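Stanwood Adds Second Year of Adult Numeracy Tutoring

10 Dec 2025

The Stanwood Learning Council has approved a second year of its adult numeracy program, which pairs adults who left school without a math credential with trained tutors for two sessions a week. The program enrolled 258 adults in its first year. Funding for the new term covers 299 places, with enrollment open until all are filled.

Each learner takes a placement test at intake and a second test after 40 hours of instruction. The tests cover whole-number operations, fractions, percentages, and reading of tables and charts. Scores are used to assign groups and are not reported to employers.

The main change this year is in scheduling. Evening sessions will start at 6:30 p.m. instead of 6, and a Saturday morning group will be added at the Egan branch library. "Shift workers were missing the first half hour and then falling behind on fractions," said program coordinator Ljubica Hodžić. "The later start is a direct response to the attendance records."

Tutor training has also been lengthened. New tutors will complete a course led by Tobiloba Garba, who wrote the first-year workbook. The revised workbook — issued in August — moves measurement ahead of percentages and drops the unit on compound interest, which most groups did not reach.

Tutors must be 18 or older and pass a background check. No teaching license is required. Applicants should be comfortable with math through ninth grade.

Learners can register in person at the Egan branch or by phone during library hours. There is no fee. Workbooks are supplied at the first session, and learners may bring their own calculators, although the placement test is taken without one.
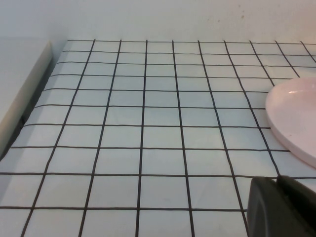 Also in Education

Flinix reading grants: second-round applications open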